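Regional food forum > Eating Out > Why no Maltese places?

Started by quincepaste, 2020-12-22

quincepaste
Moved to Trarnstead in October and I've been trying to work out who eats what here. We have two Thai places, a Vietnamese bakery, a Lebanese grill and more pizza than anyone needs. There are plenty of Maltese families in the district, going by the names on the letterboxes and the club on Purba Road, but I can't find one Maltese restaurant. Not even a pastizzi shop. Is there a reason, or have I missed it?

bevan_tautahi
You haven't missed it. There was one, called Mesatetti, next to the old post office. Rabbit stew, baked macaroni, ftira at lunchtime. It lasted 3 years. The Maltese families didn't go because they could make it at home, and everyone else ordered the spaghetti.

I'm Maori and we have the same problem. People ask me where to get a hangi and I tell them to get invited to one.

gregale
I don't agree with that about Mesatetti. My parents went every fortnight. It closed when the lease went up. The food was good and there were people in it. If the rent had stayed at $300 a week it would still be there.

bevan_tautahi
Fair enough, I only know what the cook told me. I'll take your word on the rent.

Bravau
Some cuisines are restaurant cuisines and some aren't. Thai food came here with people who set out to open restaurants. Most of the Maltese who came out after the war went onto farms or into the factories, and the cooking stayed in the kitchen. You could say the same about the Dutch. When did you last eat in a Dutch restaurant?

saltbush_sal
The Dutch comparison doesn't hold up. Pastizzi are in the freezer at both supermarkets and in the warmer at half the servos in the state. That's about as mainstream as it gets. It's just that people buying them think of them as a sort of cheese pastry and don't connect them with Malta.

quincepaste
That was going to be my next question. Does it count if people eat it without knowing where it comes from?

gregale
My nanna would say no. She'd also say the servo ones aren't pastizzi. The ricotta is too wet and the pastry is ordinary puff. Proper ones are pulled out by hand and rolled with fat between the layers, so they break into flakes all the way down.

Bravau
Plenty of people grew up on the frozen ones and like them. I don't see why theirs is the wrong version. Every dish that gets popular changes a bit on the way.

gregale
Changing is fine. Leaving out the thing that makes it what it is isn't. I'd call it something else.

saltbush_sal
For what it's worth, the club does a lunch on the first weekend of the month and you don't have to be a member. Last I heard they had timpana and a bean soup. Bring cash. I'll put up what I do at home too, seeing the question was where to get pastizzi and the answer is nowhere.

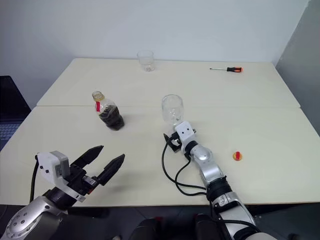
Ricotta pastizzi, the lazy way

Filling: 500 g firm ricotta from the deli, one egg, a good pinch of salt, black pepper. Drain the ricotta overnight in a sieve in the fridge.

Pastry: bought filo, brushed with melted butter and stacked five sheets deep. Cut into squares, put a spoonful of filling in the middle, fold over and pinch the ends.

Hot oven, 200 degrees, until well browned. Eat the same day.

gregale
Filo! I'll say nothing.

saltbush_sal
I did say lazy.

bevan_tautahi
Does it work with mushy peas? My kids won't touch ricotta.

saltbush_sal
Use dried peas, soaked and cooked down with an onion and a bit of curry powder. Tinned mushy peas are too sloppy and come through the bottom.

gregale
Curry powder is correct, before anyone argues.

Bravau
Back on the original question, the town had 2,523 people at the last count I saw on the council page. That's not many to support a specialist place. A stall at the market would have a better chance than a shop.

quincepaste
A stall would do me. Thanks all, I'll try the club lunch next month. Does anyone know if you need to book?

saltbush_sal
Ring the club the week before. They like to know numbers for the soup.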